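Subject: Re: [wornberg-neighbors] Car break-ins on the lower streets

Hi all,

Sorry for the slow answer, I read the list in clumps these days. Quoting the part I'm replying to:

> We had both cars gone through overnight, the second time since April.
> They took a phone charger, a pair of sunglasses and the garage door
> opener. I called the non-emergency line and sat on hold for 30 minutes
> and then gave up. Is it even worth reporting this small stuff? My
> husband says they just give you a number and that's the end of it.
> Also does anyone up on Poter Street have a camera that faces the
> road? We think they came down from that end.

Please do report it! I was in your husband's camp until last winter, when they got my truck, and I've changed my mind pretty thoroughly. Yes, you get a number. But the number is what your insurance wants, and it's also what goes on the map the department uses to decide where the night car goes. If eight of us lose sunglasses and one of us calls, then as far as the map knows we lost one pair of sunglasses. I asked the officer who came out for my truck and she said the lower streets looked quiet on paper. Quiet! I've swept up glass twice on my own block.

Skip the phone if nobody is in danger and nothing is happening right then. The online form on the city site is slow and it logs you out if you wander off to find your VIN, so have that ready, plus your plate number and the time you last saw the car okay. There's a box for value. I put what it would cost me to replace the things, and the officer told me that was fine. You can add items later if you reply to the email they send you, which I had to do because I forgot the jumper cables for a week.

And the garage door opener, please don't let that one slide. I'd worry about it more than everything else put together. Whoever has it knows which house it goes to, especially if your registration was in the glove box. You can clear the memory on most of them with a button on the motor unit (you'll need a ladder) and then teach it the openers you still have. Took me longer to find the ladder. If yours is one of the old Tukatar units like mine, the button is behind the light cover and you hold it down until the little light goes off. Until you get that done, use the slide lock on the door or just unplug the motor at night.

About the cameras. We have one at my end of Poter but it faces our porch, so all it gets of the road is headlights. I went back through it for the night you mean and there's a car going by slowly at 3:40 a.m. with its lights off, heading downhill. Can't see a plate, can't even swear to the color. I saved it anyway and will send it to you off list, and you should give it to the officer and not post it here. I say that with love, but we all remember the white van, and that poor man was delivering somebody's dishwasher.

Somebody else asked whether it's the same people who did the storage units out by Ots Road. I have no idea. The police log lists a man arrested in that one for possession of stolen property, and the log is only a couple of lines long, so it doesn't say what he had or where it came from. An arrest isn't a conviction either, so I'd rather we didn't put names on here. What I would do, if you lost something with a serial number, is call property and evidence and ask if they have anything unclaimed that matches. A friend of mine got her late father's drill back that way, a year after she'd given up on it. The bigger loss on our street was a set of tools worth 2,000 dollars and he never wrote down a single serial number, so even if they're sitting on a shelf down there he can't prove a thing.

So write yours down! I did mine in one evening with the radio on. Bikes, the mower, the laptop, the good stroller. The bike numbers are underneath where the pedals go through, and you will get grease on your sleeve.
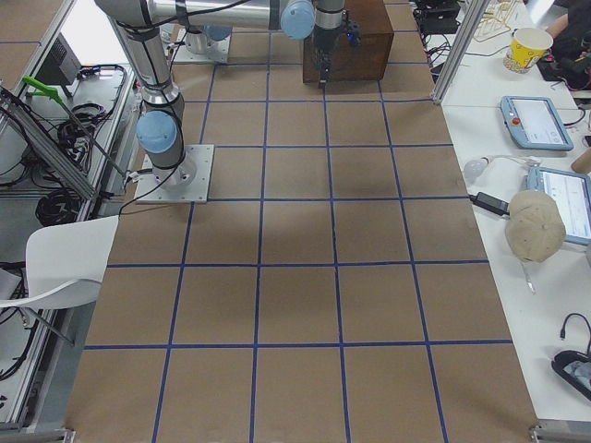 Blue tape grid on brown paper, with the robot arms at the table.

Couple of other bits while I'm typing. The streetlight at the bottom of the hill is still out. The pole tag reads 119 if anyone wants to add their own request, and I think more than one helps, mine has been "in progress" for ages. And there was talk of the precinct sending someone to the next neighborhood meeting. I'll bring it up again, but if you'd like them there please write in too, because so far they've only heard from me and I think they're a little tired of me.

Last thing, and I know everyone knows it, but check your doors before bed. Mine was unlocked both times. They don't seem to bother with the locked ones much, at least on our block, apart from the one poor window. I've got a sticky note by the coffee maker now and my kids think it's hilarious.

Will send the clip tonight once I work out how to make the file smaller. If it hasn't shown up by tomorrow, poke me.

Your neighbor at the top of Poter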